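Chapter 6
Closing the Wound: Thread, Needle, and the Simple Interrupted Stitch

What you will find in this chapter

Why we close a wound at all
Choosing a thread and a needle
The simple interrupted stitch, one at a time
Knots and tails
Looking over a row of stitches
Practice session and questions to talk over

Before you begin

You have spent the last few weeks learning how to make a cut, and if your bench at home looks anything like ours did when we were starting out, there is a stack of well-used practice pads beside it by now. Good! Keep them. You will want every one of those old cuts for the work in this chapter, and even the crooked ones will do nicely, maybe better than the straight ones, for reasons we will get to in the section on curved wounds.

Closing a wound is the part of the craft that most students look forward to, and we don't blame them. It is pleasant work once the hands settle down. It is also slow work at first, and we would like you to let it be slow. Students in the Grarnside evening course used to race each other through their first row of stitches, and we spent a good part of every April cutting those rows out again and handing back the thread. So please take your time, put on a good lamp, and sit at a height where your shoulders can rest (a kitchen chair is usually too low, by the way, and a bar stool too high).

What a stitch is asked to do

Skin and the tissue beneath it will heal across a gap if the two sides are held close and left in peace. A stitch holds them close. That is really the whole of its job, and it helps to remember it when you feel tempted to pull the knot down hard. Tissue swells after it has been cut. A loop that looked nicely snug at the start can become too tight by the next day, and a loop that is too tight keeps blood from reaching the edges that need it most. Beginners nearly always pull too hard. The old saying is "approximate, don't strangulate," and we will repeat it until you are tired of hearing it.

The simple interrupted stitch is the one we teach first. Each stitch is a single loop, tied and cut before the next one is started. It uses more thread than a running stitch and it takes longer, but if one loop gives way, the others go on holding, and if one part of the wound needs to be opened later, you can take out a stitch there without disturbing its neighbors. You can also change your mind as you go along, setting one stitch a little deeper or a little wider to suit the tissue under it.

The curved needle

A curved needle wants to travel along its own curve. Push it straight and it will fight you, and the hole it makes will be larger than it should be. Hold it in the jaws of the driver a little back from the middle, set the point square to the surface, and turn your wrist so that the curve does the traveling. Go in on one side, come out on the other at the same distance from the edge and the same depth, and then draw the thread through gently until you have a short tail left to tie with. We will go through the tie itself in Section 6.3, with drawings.

Thread color is a small matter that makes a big difference to a learner. Dark thread on a pale pad is easy on the eyes, and you can see at once where a loop has wandered. The Van Dijk practice set and the older Lallen set will both serve for the exercises, so use whichever your school has in the cupboard.

Have a look through the plates that follow now, and come back to them after you have tied a row of your own. 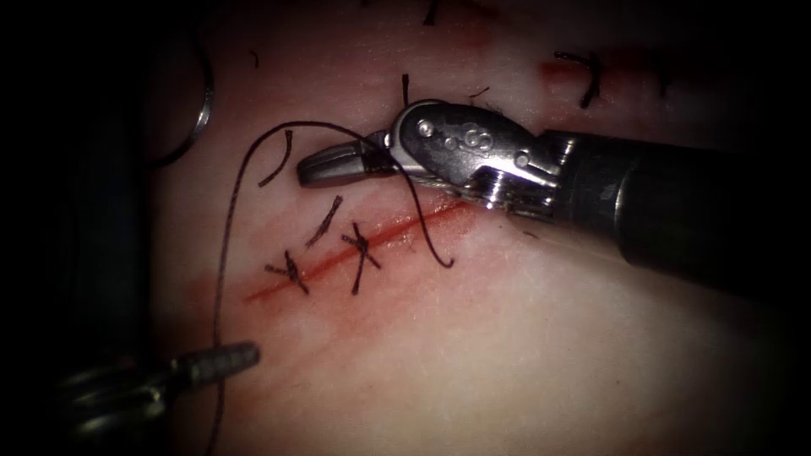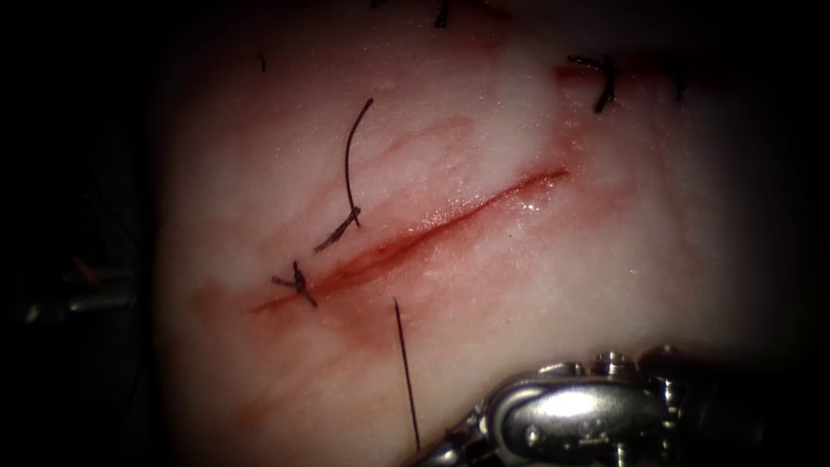
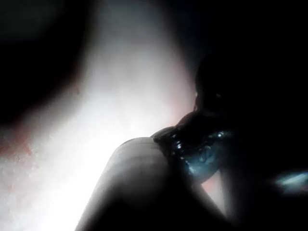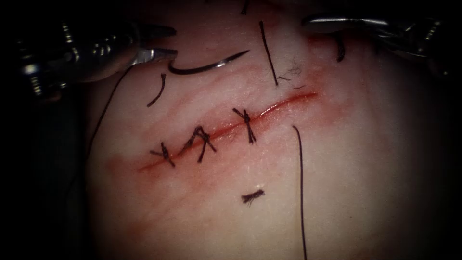

In the last plate, three stitches close the lower-left half of the cut, and the upper portion is still open. Compare the three knots with one another, especially the compact one at the left and the larger, looser one beside it.

6.1 Choosing a thread

Threads are sorted in two main ways, and it is worth getting both of them straight before you open a packet. The first is whether the body will break the thread down by itself. An absorbable thread loses its strength over time and is used mostly below the surface, where it would be a nuisance to go back in and fetch it. A nonabsorbable thread keeps its strength for much longer, and when it is used in the skin it is taken out again after the wound has knit.

The second is how the thread is made. A single smooth strand slides easily through tissue and gives germs fewer places to hide, but it is springy and remembers the shape of the packet it came in, so its knots need extra throws. A braided thread is soft and ties like a dream, though it drags a little on the way through. Take a length of each, tie five knots in one and five in the other around the handle of a wooden spoon, and feel the difference for yourself before you read on.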